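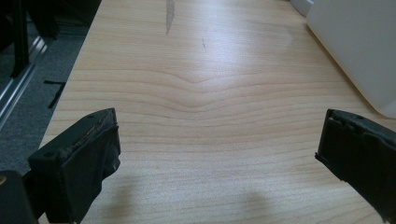
Looking After a Light Wood Table

January 6, 2022

I have a soft spot for a pale table. It makes a small kitchen feel bigger, it goes with every chair you will ever drag home, and on a gray winter morning it gives you back what little daylight there is. The trouble (and if you own one you know this already) is that it shows everything, and after the holidays mine always looks as if it has hosted a roller derby.

So the first week of the year is table week at our place in Flistudcombe. Clear everything off, and I do mean everything, the fruit bowl and the mail and the bin of markers too. Wipe up the crumbs with a dry cloth before any water comes near. Then go over it with a soft cloth wrung out in warm water and one small drop of dish soap, always following the grain. Where the lines bend into those pretty V shapes, bend along with them! Rinse the cloth, wring it hard, wipe once more, and dry straight away with an old towel.

Gray scuffs

A grayish streak is often something rubbed off onto the finish, and those are the easy ones. Try a clean white pencil eraser first, with hardly any pressure. If it won't budge, put a dab of baking soda on a damp fingertip, rub gently for a few seconds and wipe it off. Stop the minute the shine starts to look different from the wood next to it. Some streaks are wear in the finish itself, and no amount of rubbing will bring that back, so be kind to your elbow and leave it until you're ready to refinish the top.

Little dark marks

Run a fingernail over it before you do anything else. I once spent a good part of an evening fussing over a scratch that was a dried sliver of tea leaf. If your nail catches, you do have a scratch, and a wax filler stick a shade lighter than you think you need will hide it nicely. Test it underneath the table first, please.

Wax or oil

This depends on how your table was finished. Bare or oiled wood likes a thin coat of oil, left on for 21 minutes by my kitchen timer and then buffed until the cloth stops dragging. A varnished top only wants cleaning, with maybe a little furniture wax if it looks tired. Mine gets another look in March, when the windows can be open.

Plastic bins and tubs

Lift them, never slide them. Grit gets under the bottom and does the scratching for you. I stick felt dots under anything that lives on the table, and a pack of 100 has lasted me ages. Check the dots when you dust, as they do like to wander off and glue themselves to the wood.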